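Kirnano Shift Board

Scheduling and vacancy tracking for employers with hourly staff

Kirnano Shift Board puts open positions, shift coverage and overtime on one screen. It is made by Pultorum and sold by the month, with no setup charge.

Most small employers track vacancies in one file and weekly hours in another. When a position stays open, the extra hours land on the people already working, and the cost shows up a pay period later. Shift Board ties each open position to the shifts it leaves uncovered, so a manager can see the overtime as it builds.

What it covers

Each location gets its own board with up to 20 job titles. A position left open longer than 14 days moves to the top of the list and stays there until it is filled or closed. Pay ranges can be set by title - the range then prints on the job posting.
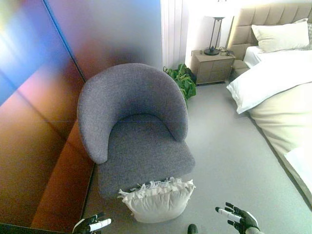

Gray tub armchair, white pillow with ruffled trim

Reports go out every Monday at 6 a.m. They show hours scheduled, hours worked, overtime by title and the number of days each opening has been posted. Managers can export any report as a spreadsheet.

Plans

Single: one location, 2 manager logins.
Multi: up to 11 locations, unlimited manager logins, shared pool of on-call staff.

Both plans include time-off requests and shift swaps. Payroll export works with the Zilberg format on either plan. The Chong format is included with Multi only.

Getting started

Staff lists can be uploaded from a spreadsheet or typed in by hand. Past schedules are optional. To see a demonstration or ask about moving from another system, contact Oi-ling Tsang in the Pultorum sales office. Current customers can change plans from the Account page - the new rate starts with the next billing month.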